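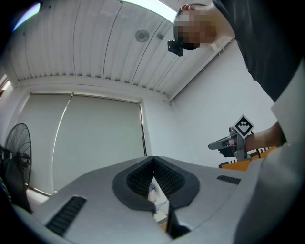

According to Beathag Haldane, the list is where most burglary cases are won or lost, and she would gladly trade a good fingerprint for a good list. We heard versions of this remark in both police districts, and it gave us the question for this section: what do people write down when they are asked, a few hours after a break-in, to say what is gone?

4.2 What the first property list leaves out

The first list is a wonderful document to work with. It is written quickly, often on the back of the form, and it shows how a person's memory moves through a home. Of the 251 residential burglary reports in our Prerkthorpe and Seixas files, nearly all contain a first list in the handwriting of the person reporting. Most also contain an amended list, sent in later, and the gap between the two is far more interesting than we expected when we planned the study.

Large electronics come first. Televisions, laptops and game consoles sit at the top of the page in report after report, usually with a brand and sometimes with a price. Jewelry comes next, and the wording changes right away. A laptop gets a model name, while a ring gets a giver: "my aunt's ring," "the one from our wedding." Officers in Prerkthorpe told us that they love these phrases and can do almost nothing with them. A pawnshop clerk cannot match an aunt.

Small things from drawers, boxes and coat pockets turn up late or never. Spare keys are the clearest case, and to our minds the most important one. A missing spare key means that the locks need changing that same day, yet keys were rarely on the first list and were often the very first line of the amended one. Passports, checkbooks and bank cards that were no longer in daily use followed the same pattern. Several people wrote that they had looked at a piece of furniture, seen that it was still standing where it belonged, and moved on to the next room. 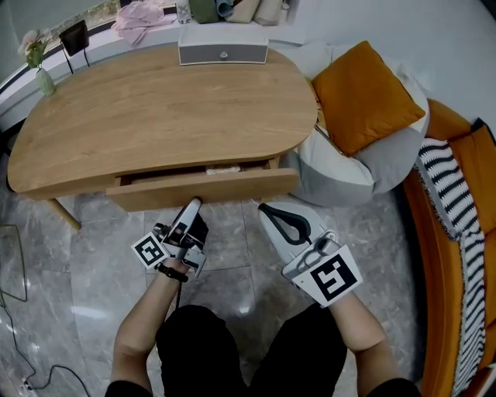 Figure 1. Desk with its single drawer partly open.

We call this the standing furniture effect. A desk, a dresser or a nightstand that has not been tipped over seems to count as checked. Where a report noted that drawers had been emptied onto the floor, the first list was longer and the amended list shorter. Where the report noted no disorder in a room, the first list tended to skip that room completely, even when the later list showed that something had been taken from it. We were delighted to find this pattern in both districts, given how differently the two forms are laid out. The Prerkthorpe form has a blank box. The Seixas form has ruled lines with a column for value.

The value column has an effect of its own. People in Seixas left out items that they could not price. An old watch that no longer ran, a box of foreign coins and a hand-stitched quilt all entered the file only when an officer phoned back and asked about things "you wouldn't know what to charge for." That wording came from Simão Loureiro, and it worked so well that other officers on his shift had picked it up by the time we arrived. We would love to see it tested properly.

4.3 Interviews about the second list

To learn how amended lists come about, we interviewed 10 people who had sent one in. Interviews took place within 6 months of the break-in, at a location the person chose, and ran for as long as the person wanted to talk. We asked each of them to tell us how they came to notice the items they had missed.

Looking for something else was the most common answer by far. One man found that his late father's medals were gone when he went to get tape. A student noticed a missing hard drive on the evening before a deadline. Annelies Camenzind described going room to room with her sister on the phone, and said that her sister, who lived far away and had not seen the apartment in years, remembered more of its contents than she did. Talking to another person came up often enough that we now think of the list as something two people should write together wherever possible.

Several people felt embarrassed about sending a second list. They worried that it would look like padding for the insurance claim, and some had waited weeks for that reason. No officer we spoke with saw it that way. Miłosz Wilczyńska put it plainly: a file with only one list is the one that makes him pick up the phone. This mismatch between what victims fear and what officers want strikes us as very good news, as it could be fixed with a sentence on the form.

4.4 Matching lists to recovered goods

Both districts keep recovered property in a shared store at Fellon and log it in the Kultard system, which allows a free text search but has no field for marks or damage. We went through the log by hand. The entries that led back to an owner were seldom the ones with the highest value. They were the ones where somebody had mentioned a scratch, a replaced clasp, a child's sticker or a name written under a lid. Even a short note helped. "Dent near plug" was enough to return a sewing machine.

Photographs helped as well, though less often than we had guessed, mainly when they had been taken for another purpose and the object happened to be in the background. Aurora Macedo showed us how she had traced her own bracelet through a birthday picture in which she was cutting a cake.

We did not study cases in which the owner had moved away before the goods were recovered. These are handled through a separate process at Fellon, and the records for the earlier part of our study period were still being transferred to Kultard when we finished coding in September.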